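Grumton Household List - archive
Subject: Re: sectional seat cushions keep sliding, and what to do about pillow covers
Date: Wed 6 May

On the Grumton list, a member from Tresotside wrote:

> We bought a used sectional in December and I can't keep it looking decent.
> The back cushions slump toward the corner, things disappear down
> the crease behind the seat, and the throw pillows end up in a heap at one
> end by evening. The fabric is dark green and shows every bit of lint.
>
> Two questions. Is there anything to put under the cushions that works?
> And has anybody washed printed pillow covers, the kind with line drawings
> on them, without the drawing going gray? I have a set of 3 and don't want to
> ruin them all finding out.

I can answer most of this. We have a large sectional in a brownish olive fabric, under the window in the back room, and I went through the same business with it.

On the slumping. Take the back cushions off and look at which way the filling has gone. On ours it had all moved to the bottom. I lay each one on the floor, push the filling back up into the top corners by hand, and put it back with the other side facing out if the cover allows it. The one by the bend needs doing more often than the others, as that is where people lean. I do it every second Saturday and it takes less time than the vacuuming.

I did try the rubber mesh that comes on a roll, the kind meant for under rugs. It works under the seat cushions. It does nothing for the back ones. Cut it a couple of inches short all the way around or it shows at the front.

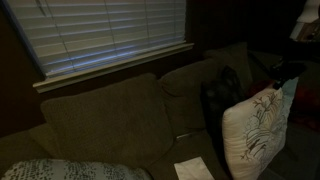

The crease is a separate problem. Anything small that gets put down on the seat will work its way back there. I run my hand along it before I vacuum, every time, after losing the screw cap off a Bergmann lamp up the hose. Some people stuff the gap with a rolled towel or a length of pipe foam. I tried the foam and it squeaked, so I took it out again. A thin rolled towel is fine if you don't mind pulling it out to clean.

As for lint, a damp rubber glove gets more off a nubby weave than the sticky rollers do. Wipe in one direction and pick the roll of fluff off at the end. If you close the blinds first and hold a flashlight low along the seat you will find the rest of it.

Now the pillows. Mine are pale with dark line drawings on them. One has a tree, and I have another one in a lighter gray with a sort of scribbled pattern. I also keep a thin white piece with gray doodles on it that gets moved around the couch along with them.

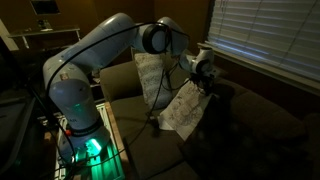
The doodle piece and one of the white pillows, on the sectional.

I have washed the covers many times now. Inside out, cold, short cycle, with nothing else in the load except other pale things. No bleach and none of the whitening powders. I used the Corker oxygen powder once at 60 and the lines on that cover went noticeably lighter, so that one sits at the back now. The powder may be all right at a lower temperature but I haven't tried it again. If your covers have no label, wet a corner of the inside hem and press it on a paper towel before you do anything else. If color comes off, wash that one by hand.

Don't put them in the dryer. Pull them square while they are damp and dry them flat on a rack. If you hang them from one corner they go out of shape and the zipper never lies straight afterward. Iron on the back only.
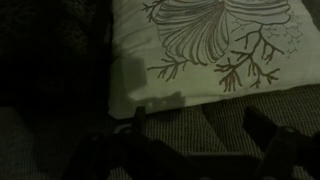
Wrinkles along the edge are usually the insert being too small for the cover. An insert 2 inches bigger than the cover fills it out and the drawing sits flatter. I would fix that before buying new covers.

For the heap at one end, all I can suggest is fewer pillows. We had more than anyone could sit around, and half of them are now in the hall closet. The ones left on the couch get stood up against the back when I go to bed - it is a short job if you do it daily.

There was an older thread about feather inserts versus foam, message 281 in the archive. The part about airing feather ones outdoors is worth reading. The part about tennis balls in the dryer I would skip.

If you do try the rug mesh, let the list know how it holds up on your seat. Mine is due to be replaced and I would like to know whether the thicker kind is better.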